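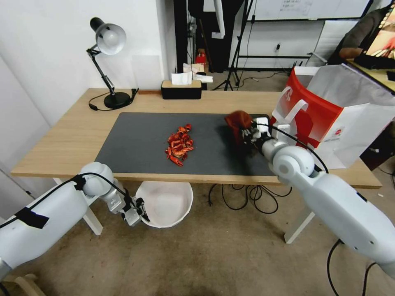 Sorting and clearing were the jobs we never got enough examples of, according to one team at Delcombe, because every pile comes out different and the operators were worn out by lunch. We heard much the same from other labs, and it shaped most of what went into the Flomonex Two-Arm Recording Station.

The station is made for messy, everyday handling: small dried pieces in a heap, crumpled cloth, bags, bins, anything that won't hold its shape. An operator drives both arms by hand from the leader set, and every run is saved as one example with the camera views, joint positions and gripper openings lined up in time. Press the pedal to start, press it again to keep the run, hold it down to throw the run away. New people pick it up fast, and it's a real pleasure to watch them get the feel of it!

What's new since March

Run labels can now be typed in after a session, so you don't have to stop between tries. The Fletia viewer (included) plays back all views side by side and lets you trim slow starts. And the grippers open wider, up to 100 mm, so a fistful of fabric is no trouble.

In the box

Two follower arms with grippers
Two leader arms
4 cameras with mounts
Foot pedal, cables and power supplies
Fletia viewer, one-site license

Good to know

Internal storage holds 800 runs of normal length before you need to copy them off. The arms clamp to any sturdy table. Bins, mats and lamps are up to you; we like a plain dark mat, but mix it up between sessions if you want your system to cope with other rooms.

Part number 2235. Spare gripper fingers are sold separately under Cuypers fittings.

Page updated 12 June 2025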